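Section 4: Setting up the toy kitchen and running your first session
Last updated: February 9, 2021

By now both arms should be bolted down and talking to the Sasano controller. If they aren't, go back to Section 3, I'll wait! This is the bit our club likes best.

1. Lay out the kitchen things between the two arms. We go for a proper jumble, with a pot, a bowl, the basket and some plush veg, and a plate for the corn to lie on. Leave the spatula until one of the grippers is ready to take it.
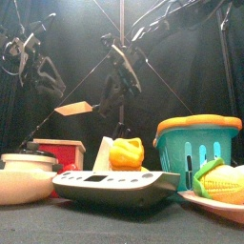
2. Switch on both arms and load the Flandach practice file. Set the speed to 50 and leave it there for your whole first session (I know, I know, it feels like treacle).

Caution: keep your hands off the table once the arms are live. Long sleeves and lanyards too, please.

3. Start with something flat. A card is harder than a pepper — the fingers have to meet it squarely or it twists — so close them in small taps on the key and stop as soon as it's held. 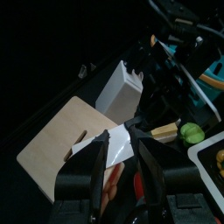

Hashini Nanayakkara reckons beginners should do the card with the wrist view only, and look up at the table when they get stuck. I've come round to that, though I still peek.

4. Swap drivers and try the whole table. Agree out loud who has the left arm and who has the right, then pick one job, such as moving a bit of veg from the chopping board to the pan. Give yourselves 44 tries before you change anything in the settings.

Note: if the two grippers want the same spot, the left one waits. It's our house rule and it saves a lot of shouting.

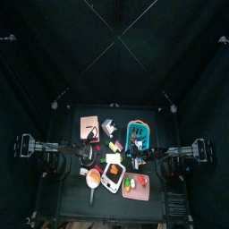 Thân asked whether you have to put everything back in the same place between tries. No, shuffle things a bit! Just keep them where both drivers can see them, and save your log before you power down.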